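Home | Stories | Take Part | Visit | Contact

Call for participants: School Lunch Remembered

Did you carry a tin lunch box down a gravel road, or stand in line with a damp dollar in your fist, or trade your apple every single day for half of somebody's brownie? Then we would love to hear from you! Umina is a small oral history group in Prusaswood, and we are gathering memories of the midday meal at school, from any decade and any town, for a book and a set of recordings that will live in the reading room at Palomino House.

I grew up eating lunch in the basement of a brick school with pipes running over our heads, and I can still tell you which radiator would melt the butter on your roll if you set the tray down close enough (third from the stairs). My sister, who went to the same school four years later, swears there were no rolls, only crackers. That sort of thing is what got us started. We asked a few friends, then a few friends of friends, and now we have 97 stories from 70 people, with some folks coming back two and three times as more of it floated up.

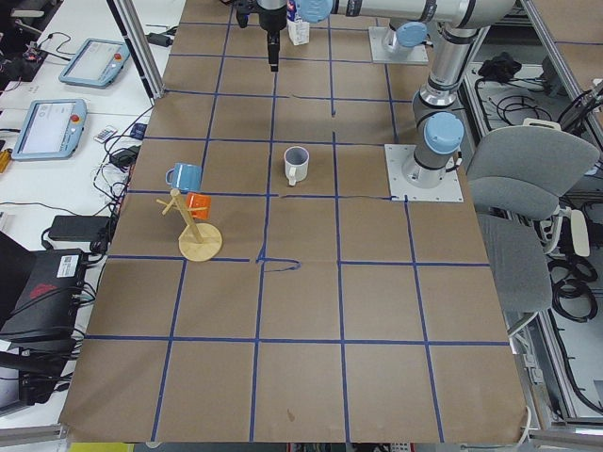

So far most of what we have comes from people who ate lunch at school as pupils, and we treasure every word of it. We are short on voices from the other side of the counter, though. If you cooked, washed trays, punched tickets, drove the delivery truck, watched the lunchroom as an aide, or packed four paper sacks at five in the morning before your own shift, please think about joining us. We would also like to hear from people who went home for lunch, people who went without, and people whose food from home looked different from everyone else's and who remember how that felt.

What taking part involves

You sit down with one of us for a recorded talk that runs up to 2 hours, with a break in the middle and coffee the whole way through. We have a list of questions, but we wander off it all the time, and so may you. Talks are held at Palomino House, mornings or afternoons. If getting there is hard for you we can come to your home, or talk by phone.

If you would sooner write than talk, send us a piece of up to 400 words. Spelling doesn't matter one bit. Handwritten pages are welcome, and so are recipes, menus, lunch tickets and snapshots, which we will copy and hand back to you.

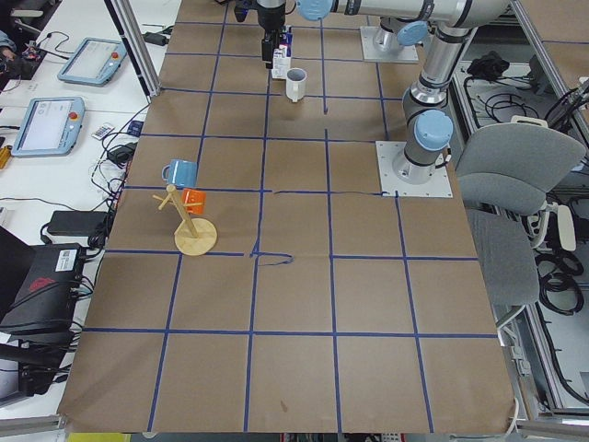

A small milk carton with a blue label, above the taped paper.

Milk, by the way, comes up in nearly every talk we record. Warm milk, frozen milk, the crate nobody wanted to carry, the straw that went soft before you got to the bottom. One gentleman spent most of his morning with us on the subject of chocolate milk and who was allowed to have it, and I would happily have listened until supper.

Who can take part

Anyone 18 or over. You don't need to live in Prusaswood or have gone to school here. We record in English and Spanish, and if you are more at home in another language, tell us and we will do our best to find someone. Bring a friend or a grown child along if you like company; some of our best talks have been two old classmates correcting each other.

You will get a copy of your recording and a copy of the book. There is no fee for taking part and, I'm sorry to say, no payment either, though we do cover bus fare and parking. Nothing of yours is shared until you have heard it or read it over and signed a form saying yes. You can leave out names, use a made-up one, or change your mind at any point before we go to print.

How to sign up

Leave a note at the front desk of Palomino House, marked for Rocío Sotelo, with your name, the best way to reach you, and a line or two about where and when you ate your school lunches. I read them all myself and will get back to you, usually within the week. We are taking names through the end of February, and talks will go on into the spring for as long as people want to come.

And if you know a retired lunch lady, please, please pass this along.

Warmly,
Rocío Sotelo
for Umina

This site uses cookies to remember your settings. Accept | Decline

© Umina, Prusaswood | Site by Trirnix | Contact | Back to top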